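Section 4. First recording session with the hand-held grippers

This section is for new members of the Levholm robotics club. Please read it before you take a gripper from the shelf. We suppose that you already charged the gripper (Section 2) and paired it with the club laptop (Section 3). The session in this section is the "clear the table" task, which every pair of students records first. It is also the base for the Pedimthorpe challenge, so the files must be clean.

You work in pairs. One student is the operator and the other one is the checker. After each 130 clips you change places.

4.1 Before you start

1. Put the box on the table, open side up. It must stand at a distance where your elbow stays a little bent when the finger pads touch the back wall of the box.

2. Put the small objects on the table between you and the box. Use objects of different kinds: something soft, something hard and round, something thin that folds. A table with only hard objects gives a policy that knows only hard objects.

3. Leave the background as it is. Bottles, bags, flowers and cables can stay behind the box, because the competition table is also not clean. But move away everything that can fall or spill when your arm passes.

4. Wipe the finger pads with a dry cloth. Do not use alcohol, it makes the blue surface hard after some weeks.

5. Open and close each gripper fully, five times, slowly. On the laptop the opening value must go down to 2 or lower when the pads touch. If it stops higher, repeat the zero step in Section 3.

Note: The left and right grippers are not the same in the software. If you exchange them, all clips of the session will be mirrored, and we can not repair this later.

4.2 Recording a clip

1. The checker starts the clip in Sundqvist (our recording program) and says "go".

2. Bring the gripper to the object from above and a little from the front. Move at the speed you would use to pass somebody a full cup.

3. Close the pads until they hold the object on both sides, then stop closing. New operators nearly always press too much. With film and soft packaging you will see very little change in the opening value, so look at the object and not at the screen.

4. Lift the object straight up, the height of one hand, and wait for a short moment. The program needs this pause to find the end of the grasp.

5. Carry the object over the front edge of the box and lower it. Open the pads only when the object is below the edge - if you drop it from high, the clip is marked as a throw.

6. Go back to the start position. The checker says "stop" and gives the clip a mark: good, repeat or delete.

Caution: Keep your fingers away from the link arms when the pads are closing. The gap near the pivots is small and it pinches badly.

Caution: Do not pull the gripper by its cable. If the cable is too short, stop the clip and move the laptop.

4.3 Notes for difficult objects

Thin film. Make a loose bundle before the clip and take it in the middle. When you take it by one end, the rest hangs down and catches on the other objects.

Round caps and lids. Hold them by the rim, one pad on each side. If a lid lies flat and the pads slide over it, use the second gripper to lift one side first. This counts as one clip and not two.

Cloth and plush toys. Any grasp is accepted, but do not shake the object to make it free from its neighbor.

4.4 How much to record

A full set is 700 clips for each pair. We ask for 200 of them with both grippers in use. You do not need to finish in one evening, and tired clips are usually bad clips. Write the clip number in the notebook when you stop, also when you think you will remember it. In September two pairs used the same numbers and we lost time to separate their files.

If more than ten clips one after another are marked "repeat", take a break and do the zero step again. Most times the problem is in the zero and not in your hand.

4.5 Saving and closing

1. Press "close session" in Sundqvist and wait for the green line.

2. Copy the folder to the Brisusier drive. Do not rename it.

3. Put the grippers back with the pads open. Closed pads stick together overnight.

Grasping film and a plastic cap, in that order: 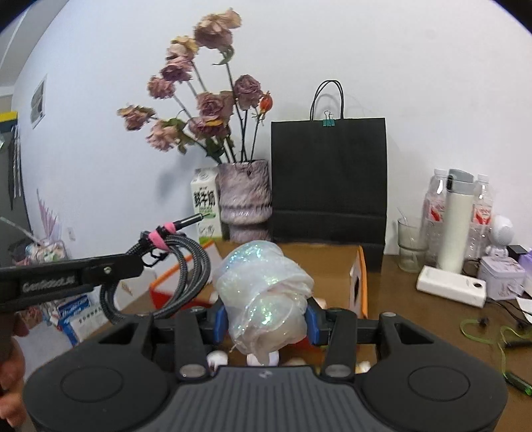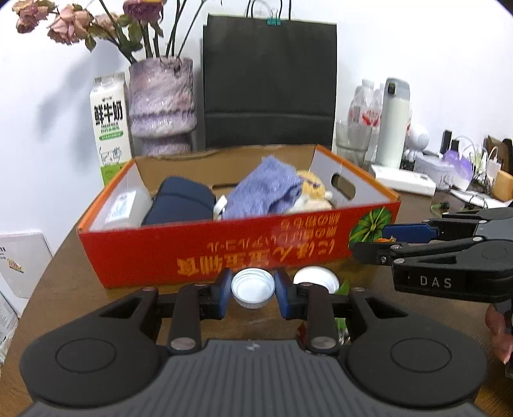
Written by: the set-up team, Levholm robotics club
Last changed: Nov 14, 2018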